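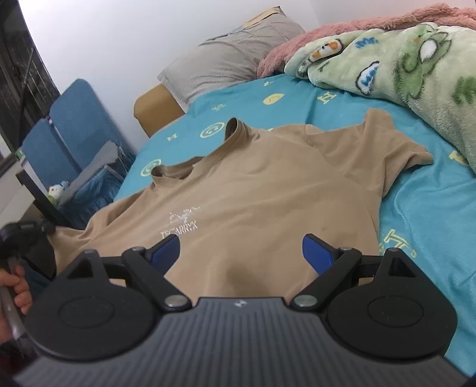

Hestard Clothing Room
Progress report to the Gondal Fund
December 2019

Prepared by Ea Mikkelsen

This report covers the period since our last one in March. The grant pays for the sorting and folding of donated clothes and bedding at Hestard, and for the shelving they are kept on.

Work done

We have sorted 193 garments in this period. Most were T-shirts and light tops, with some children's trousers and a few coats. Each garment is laid out flat and checked at the collar, under the arms and across the front before it is folded. Short-sleeved shirts are folded sleeves in, then in half from the hem, so that any print on the chest ends up on the outside of the pile. Families told us they like to see the print without pulling the stack apart.

Marks on the fabric are still the main thing that slows us down. A faint mark is easy to miss on beige and other pale colors, and we now check those by the window. Garments with a mark go in a separate tub and are washed once more. Of the last tub, 11 came back clean enough to go out and two were cut up for rags.

Bedding has gone slower than planned. Fitted sheets take up a lot of shelf space however they are folded, and we have not settled on one method. For now they are rolled and tied by size – single on the lower shelf, double above.

Shelving

The Lurkar units arrived and two are up. The third is missing a side panel and the supplier has promised a replacement. Until it comes, winter coats stay on the rail in the hall.

Spending

We are within budget on shelving and slightly over on laundry, due to the second wash. We ask to move the unspent part of the transport line to cover this. Juris has the receipts and can send copies.

Next period

Finish the third unit, agree on one way of folding fitted sheets, and relabel the children's shelves by age.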